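Informe de avance para la Fundación Liyanage
Proyecto: Archivo sonoro del valle de Urnach
11/11/2023

Hola, Freya:

Te escribo con el informe un poco más largo de lo que me pediste, pero es que han pasado muchas cosas desde septiembre y casi todas buenas (las malas también van, no te preocupes). Asanka Samarakoon ha revisado las cifras conmigo, así que si algo no cuadra nos puedes reñir a los dos.

Las grabaciones

Tenemos ya 822 minutos de entrevistas, todas hechas en casa de la gente, que era lo que queríamos desde el principio. En Urnach nos han abierto la puerta hasta quienes en primavera nos decían que no tenían nada que contar. ¡Y vaya si tenían! Hay una canción de trilla que canta la misma familia en dos versiones distintas, y las dos ramas siguen discutiendo cuál es la buena. Las he guardado las dos y que lo decida otro.

Nos faltan seis entrevistas en Gistow. Dos se cayeron por enfermedad y las demás las aplazamos nosotros por la vendimia, que fue mala idea intentar meternos ahí en medio. Calculo que las cerramos antes de que nieve en el puerto.

La transcripción va más lenta de lo que te prometí. El habla de la parte alta tiene palabras que no salen en ningún diccionario y cada una nos cuesta una llamada, a veces una merienda. Asanka lleva un glosario aparte que está quedando precioso y que no estaba en el plan. Me gustaría incluirlo en la entrega final, si te parece bien.

El archivo digital también avanza: las grabaciones se guardan sin comprimir y por duplicado, con una ficha por persona donde consta el permiso firmado y lo que cada cual ha pedido que no se publique todavía. 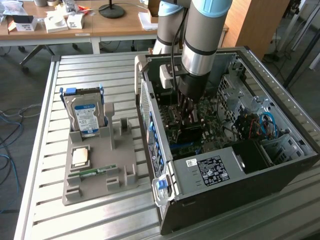 El dinero

Vamos bien, con un susto. La partida de viajes se nos ha ido 460 euros por encima, casi todo gasolina y una noche de pensión en Drustent cuando cortaron la carretera. Lo compensamos con la de imprenta, porque el folleto salió más barato al hacerlo a una tinta. Te mando los recibos en un sobre aparte, ordenados (esta vez sí).

Lo que viene ahora

Terminar Gistow, lo primero. Después queremos hacer una tarde de escucha en la escuela de Urnach, con las luces bajas y café, para que la gente se oiga antes de que la oiga nadie más. Me lo han pedido varios y me hace muchísima ilusión.

Te pediría una cosa: mover la entrega de las transcripciones al segundo pago, y dejar para el primero solo los audios y las fichas. Si prefieres hablarlo por teléfono, me pillas mejor por las mañanas.

Un abrazo grande, y otro de Asanka.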